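Week 4 handout - Storage, bins and bench clearing
Small Workshop Practice, tutor Yuzhen Tan

Bring last week's sheet, we're finishing section 2 first (the labelling bit, most of you skipped it). Marks for the tidy-up log are 20, hand in to Ah-rin Jin before you leave. Late logs go in the grey tray, not under my door.

Recap: loose parts live in drawers. Flat parts live in bins, one layer, face up. Offcuts under 500 mm go to the scrap rack out the back, anything longer gets measured and put back in stock. Yes even the ugly ones.
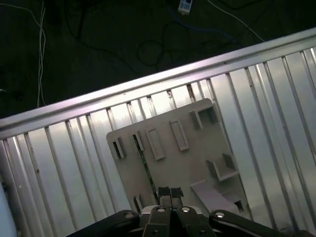
Choosing a bin. Depends on weight first, then on what the part has sticking out of it. Smooth walls wipe clean quicker, ribbed ones are stiffer for the same thickness of metal but dust and swarf sit in the grooves, so brush along the ribs, never accross. A light grey plastic board with raised frames on it, say, lies flat in a ribbed aluminium bin with the frames facing up. Don't stack on top of it. Thin upright bits snap at the base and then it's a reprint. Rim: run a gloved finger along it for burrs before first use.

Floor. Cables get coiled and hung on the hooks at the end of every session. Gyu-bin's group has the hooks nearest the roller door, everyone else use the back wall.

Labels - part name, your initials, month. Pencil is fine. Tape on the outside of the bin, short end.

For next week: read the Vurstead notes on racking, pp 228 onward, and do a rough sketch of your own bench layout. Doesnt need to be to scale.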